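Ticket: Cokcombe Street crossing, comment form not accepting submissions
Opened by: Omolara Jibrin, public works front desk
Assigned: Manikandan Joseph
Priority: high
Status: closed, see last note

Omolara, 6 June 2019
Residents calling since we opened. Online comment form for the Cokcombe Street / Route 62 design won't send. They fill in everything, hit Submit, page goes back to the top, no message. One man has typed his out 3 times. Comment period is still open and people are already mad about the median, so please look at this first.

Manikandan
Looking. Which browser are they on? And is it everybody or only some?

Omolara
Not everybody. We have new comments in the inbox from this morning, mostly short ones. The long ones seem to be the problem. Didn't ask about browsers, phone hasn't stopped.

Manikandan
OK that helps. Tried it myself. Two lines of text, goes thru fine. Pasted in a full page, fails. Cleared cache, same. Different machine, same. So not their computers.
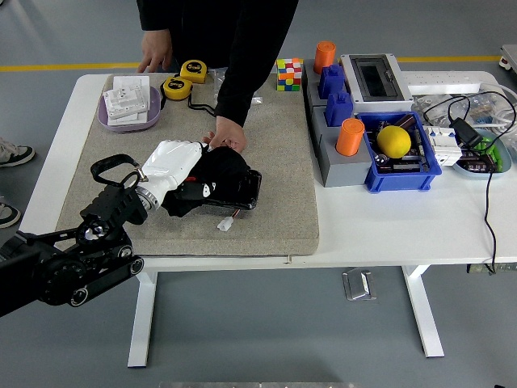
Checked the form settings. Comment box is capped at 800 characters. The flyer we mailed says 1,000 words. Form drops anything over the cap and the error text is set to hidden, so they see nothing.

Omolara
Who set it at 800?

Manikandan
Default from the Trilo template. Same one we used for the leaf pickup survey in December, never came up because people wrote one line.

Ilona Hegedűs, planning
Jumping in. Flyer is correct, it has to be 1,000 words. The driveway closures on the east side need more than a paragraph. Also can the map attachment work? Owner at Plomano Tire says his drawing won't upload.

Manikandan
Cap raised. Error message turned back on, in red, under the box. Attachment is a seperate thing, form only takes PDF and his was a photo. Added JPG and PNG. Please have him retry.

Omolara
He retried, went through. Got the confirmation email too.

Ilona
What about the ones that failed earlier? Are they saved anywhere?

Manikandan
No. Rejected before it hits the server, so no copy. Log shows failed attempts but not names or text. They will have to resend.

Omolara
Great. Calling back the ones who left numbers. Can we put a notice on the project page for the rest?

Manikandan
Notice is up, top of page. Says long comments may not have been recieved, please send again, paper forms still at the front desk.

Ilona
Asked Femi Olatunji about adding days to the comment period. He has to take it to the state DOT people, no answer yet. Not a web issue, don't hold the ticket for it.

Manikandan
Tested again with a full 1,000 words plus a JPG. Both arrived. Template fixed as well so the next form won't start at 800. Closing. Reopen if you get more calls.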